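Tulia Street Tenants' Group
Minutes, June 2025
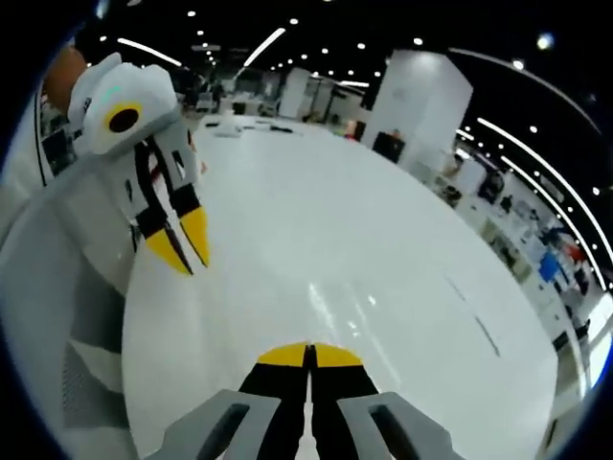

The February minutes were approved with one correction: Skarora did not "agree" to fix the back stairs, it agreed to look at them. The stairs are unchanged.

Laundry prices. Skarora wants to replace the coin machines with a phone app and says costs will "stay in line." In line with what was not explained. The same was said about parking, and parking went up. We will ask for the price per load in writing before anyone signs up.

Heating. Skinner sent a two-page report saying the boiler is in good shape. Members on the top floor disagreed - several wore coats indoors all winter. The report gives no room temperatures. Agreed to ask Skinner for them, though few present expect an answer.

Lalerstead merger. The Lalerstead tenants again propose joining the two groups. Last time we shared a mailing list and got mostly their parking complaints. Put off until they send a draft of the rules. Vote was close, with 2 against.

Other business. The bike room lock sticks. Reported again.

Next meeting in the same room, date to be posted by the mailboxes.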